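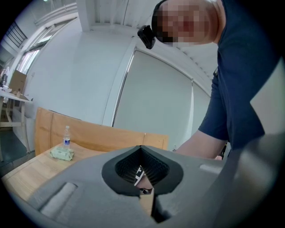

What is the Limero project?

It is a student project at Serkavent Technical College in which members teach a robot arm to handle everyday objects, using recordings made by hand.

Limero is a student robotics project at Serkavent Technical College. It began as an optional module on the automation course and later became a club open to students from any department. The project deals with manipulation, the branch of robotics that covers grasping, moving and placing things. Its members do most of their recording with hand-held grippers, which a person carries and operates directly, and use the results to train a control program for a fixed arm in the college workshop.

The club has 24 members. It is known within the college for its entry in the Cluvex Table Challenge, a contest between student teams in which a robot must clear, sort or serve items on a table.

History

The automation course at Serkavent had for several years set its final-year students a pick-and-place exercise with wooden blocks. Students who finished early began to bring in other things to pick up, mostly fruit and pencil cases. The teaching staff allowed this to count towards the mark, and in the following year it was offered as a separate module under the name Limero. The name was taken from a label on the first gripper body printed for the module and has no agreed meaning.

The module was limited to final-year students and ran for a single term. Those who had taken it asked to carry on afterwards, and the club was set up with the same equipment and the same name. The module was dropped from the timetable two years later, when the automation course was shortened. Some older pages on the college website still describe Limero as a module.

The club met at first in the electronics workshop. It now holds most of its recording sessions in shared rooms in the Mäkelä Building, a former warehouse on the north side of the campus, and keeps the arm in the workshop. The two sites are a ten-minute walk apart, and the split is a regular subject of complaint in the club's yearly reports.

Method

Members work in pairs. One person holds the gripper and carries out a short task, such as lifting an item from a plate and putting it down somewhere else. The other keeps the log, resets the objects and notes any attempt that should be thrown away. A camera on the gripper records each attempt from close to the fingers. Head-mounted cameras are also worn in some sessions, giving a second view from the height of the operator's eyes.

A full set for one task is 300 attempts. The club arrived at this number by trial: smaller sets gave an arm that could manage the task only when the object was placed in a familiar position. Attempts are spread over several tables and rooms, and pairs are told to leave ordinary clutter such as bottles and cloths where it is. Early sets made on a cleared workbench were of little use anywhere else.

After a session the recordings are checked by a pair who were not present. They remove attempts with dropped objects, unless the task is one in which recovery from a drop is being studied. Faces are blurred before any recording is shared outside the club. The remaining attempts are then used for training, which is done overnight on the computers of the automation department.

Objects

The club keeps a list of 52 approved objects, divided into rigid, soft and food items. Rigid items include mugs, spoons and boxes. Soft items are mainly cloths and bags, and these have the lowest success rate when the arm takes over. Food was added last. It is the least predictable group, as no two pieces have quite the same shape and many are slippery or easily crushed. 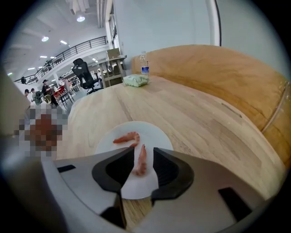
Why does the club practise with food as well as blocks and mugs?

Food comes in uneven shapes and is easily damaged, so it tests how gently and accurately a grip can be made. It is also part of the serving round at Cluvex.

Cooked shrimp are among the food items used, usually served on a plain round plate. The curl of the body gives the fingers few flat surfaces to close on, and a piece gripped too near the tail tends to swing. Bread rolls and boiled potatoes are used by newer members. Food that has been handled in a session is thrown away and may not be eaten - a rule added to the safety sheet after the first food session.

Cluvex Table Challenge

The Cluvex Table Challenge is held every October and is open to teams from colleges and universities. It has 3 rounds: clearing, sorting and serving. Teams know the kinds of object in advance but do not see the actual table until the round begins. Operators may not touch the robot once a round has started, and a restart costs points.

Limero has entered four times. Its first entry failed to finish the clearing round after a cable came loose from the wrist of the arm. The second and third entries completed all rounds and placed in the middle of the table. The most recent entry took second place overall and had the best score in serving, where the arm moved almost every item without a drop. The team was marked down in sorting for slow work with cloths.

Membership and teaching

Any student at the college may join at the start of a term. New members attend two evenings of instruction before they are allowed to record. The first covers handling of the gripper, in particular moving at an even speed and keeping the free hand out of the camera's view. The second covers the log and the checking of recordings. No programming is required, and a fair part of the membership comes from the catering and design courses.

Members who keep a full log for a year can have it counted as project work. The automation department accepts this without further conditions. The design department asks for a written report as well.

Equipment

The grippers are built by members around a printed shell, with a trigger that closes two fingers. The fingers are replaced often and several shapes have been tried. Earlier ones had solid pads, which held boxes well but bruised fruit. Drawings for the shell are shared with other colleges on request, though the club does not offer help with assembly.

See also

Robot end effector
Pick and place
Serkavent Technical College

Last edited 2 Nov 2022

Comments

gantry_left: The history section skips the year the club had no room at all and we recorded in the canteen. Might be worth a line.

Tapwater: Is the object list public? We run something similar with school pupils and ours is mostly toy cars.

old module student: The name did not come from a label on the body, it was on the box the filament came in. Otherwise a fair article.

pellam: Could someone add which finger shape was used for the serving round? The drawings page only has the old solid ones.

This site uses cookies to remember your settings and to count visits. Accept all | Manage choices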